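Skevico — Limpieza de superficies brillantes con paño
Ficha de datos y notas de uso

Resumen

Skevico reúne 3.469 episodios breves de limpieza de superficies brillantes sobre mesa. Cada episodio corresponde a una pasada o a una serie corta de pasadas con un paño textil sobre un panel, una bandeja o una tapa de acabado liso. El conjunto se preparó para estudiar tres cuestiones: cómo se pliega y se arruga el paño mientras se usa, qué parte de la superficie queda tapada en cada momento y hasta qué punto los reflejos del techo dificultan localizar motas y huellas.

No incluye limpieza de suelos, cristales verticales ni vajilla. Para esas tareas véase Sorov, que comparte formato de anotación pero no material.

Contenido

episodios/ una carpeta por episodio, con los fotogramas y el archivo de anotación
panos/ fichas de los paños: tejido, color, gramaje, estado al inicio
superficies/ fichas de los paneles: acabado, color, borde, medidas
particiones/ listas de entrenamiento, validación y prueba
notas/ incidencias por lote, en texto plano

La partición de validación contiene 1.000 fotogramas anotados a mano y la de prueba 2.000. El resto lleva anotación semiautomática con revisión parcial. Los fotogramas de un mismo episodio nunca se reparten entre particiones.

Superficies

Predominan los paneles rectangulares negros, de esquinas redondeadas, por ser los que peor toleran una limpieza descuidada: cualquier pelusa se ve. Hay también superficies blancas mates (lote Carrasco) y un grupo pequeño de bandejas de color. Los paneles se colocan sobre la mesa sin fijación y con orientación libre, de modo que el borde no tiene por qué ser paralelo al de la mesa. El campo orientacion recoge el ángulo inicial; los desplazamientos durante la pasada se anotan aparte.

Paños

Se usan 15 paños. Los de tejido gofrado, tipo panal, son mayoría porque conservan bien el pliegue y su textura permite seguir la deformación entre fotogramas. Los lisos figuran con la marca baja_textura y conviene evaluarlos por separado. Cada paño se lava entre lotes, sin suavizante.

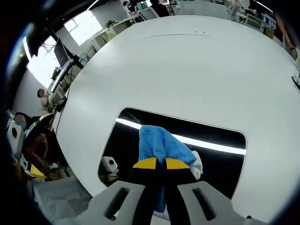 Figura 1. Paño azul de tejido gofrado sobre panel negro brillante; la luz del techo se refleja a ambos lados del paño.

La anotación del paño consta de un contorno y de una lista de pliegues. En casos como el de la figura 1, con el centro recogido en arrugas verticales y un extremo terminado en punta, se traza un único contorno exterior y cada arruga principal se marca con una polilínea. Las arrugas secundarias no se anotan. Si una parte del paño queda oculta, el contorno se interrumpe — no se completa por estimación.

Los reflejos tienen clase propia. Una banda de luz cortada por el paño se anota como dos segmentos con el mismo identificador de fuente. Los objetos reflejados en el panel se etiquetan reflejo_objeto y se excluyen del cálculo de cobertura.

Campos del archivo de anotación

id_episodio: cadena
id_pano, id_superficie: enteros, remiten a las fichas
contorno_pano: lista de vértices, abierta o cerrada
pliegues: lista de polilíneas
reflejos: lista de segmentos con id_fuente
motas: lista de puntos con confianza (alta, media, dudosa)
cobertura: fracción del panel tapada por el paño, entre 0 y 1
observaciones: texto libre, puede estar vacío

Limitaciones conocidas

Las motas son el campo menos fiable. Un punto pálido sobre negro puede ser polvo, una marca del acabado o ruido, y en fotogramas sueltos no siempre se distingue. Toda mota próxima a una banda de luz debe tratarse como dudosa salvo que aparezca en al menos cuatro fotogramas del episodio.

El lote Mateo se anotó antes de fijar el criterio de contornos abiertos y contiene contornos cerrados por estimación. Está marcado con contorno_v1. Pendiente de rehacer.

El conjunto no mide la calidad de la limpieza. Un episodio completo indica que la pasada terminó, sin más. Tampoco se registran la presión ejercida ni el producto aplicado.

Cambios

0.3 (octubre) — reflejos con identificador de fuente; corregidas las fichas de dos paños con el color intercambiado
0.2 — se añade el lote Carrasco
0.1 — primera versión interna

Contacto

Mantenimiento: Mackenzie Bergeron. Los errores de anotación se comunican con el id_episodio y el número de fotograma. Sin esos dos datos no se tramitan.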